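Home News Features Homes What's On Contact

"I start with the floor, always"

April
By Firdevs Karaca

Ismail has been sorting out other people's living rooms in Rullside for 5 years. Before that he drove a van for Huron, the removals firm on Skatley Road, and he says most of what he knows about tidying he learned from watching people unpack badly.

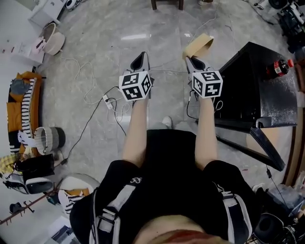

"People want to begin with the shelves," he says. "They buy boxes and labels and they do one shelf very nicely, and they are still stepping over a cable to get to it. I do the floor first. When you can walk from the door to the sofa without looking at your feet, then we can talk about shelves."

He charges by the visit, and a visit is 2 hours. He used to stay for a whole day but found that people got tired of making decisions after lunch and started keeping everything. In the first half hour he hardly moves anything. He walks round and asks what each thing is doing in the room.

Cables are what he finds most of. He has nothing against extension leads, he says, but he does not like to see one in the middle of a floor with other wires looped across it. His method is to unplug everything that can safely be unplugged, pull each cable out straight, and put back only those that go to something in use. The power strip then goes against a wall or behind the sofa.

"White cables on a grey floor, you think you will see them, and you don't," he says. "My own mother tripped on one. She was all right but she broke a dish."

Next come the bags. A shopping bag that has been put down in a living room will stay there, in his experience, until somebody needs the bag. He empties them all in one go on to the sofa — blanket and cushions off first — and makes the owner put each item where it lives. Cardboard is flattened and goes out to the bin straight away. He is strict about small bits of it, the strips and corners left over from opening parcels, which he says get into everything.

I asked him about baskets. He likes them, with some reservations. A fabric one by the sofa is good for things in daily use, such as chargers or a child's toys, so long as it is emptied once a week. A woven one looks better and can stand by a cabinet where visitors will see it. He would not have more than 2 in a room.

"If you have four baskets you have four places to lose your keys," he says.

Side tables he would keep almost bare. One drink, one book. He dislikes seeing small appliances in a sitting room at all and usually carries them back to the kitchen himself while the owner is looking at something else. Coat racks are another sore point. A wooden one that keeps falling over should be fixed to the wall or given away, and it should not be left lying down for a week while the family thinks about it.

What does he do with things people can't decide on? They go in a single box, with the lid shut, and he writes the month on the side. If it has not been opened by the next visit he offers to take it to the charity shop in Skatley. Of the 33 homes he went to last year, he remembers three where the owner opened the box again.

He does not think anyone needs to spend much. His rule for a first visit is £50 at most, and that covers cable clips, a couple of hooks and a decent dustpan. Most people spend less. He has talked several out of buying a new cabinet.

His own flat, he admits, is not perfect. There is a chair in the bedroom with clothes on it. "It's one chair," he says. "I know which chair it is."

Comments

Maureen T
Had him round last spring. The box with the month on is a good idea, ours is still in the loft though.

pdk
£50 for clips and a dustpan? You can get the lot at the market for a fiver.

Gill
Does he do garages?

Previous Next More in Homes Back to top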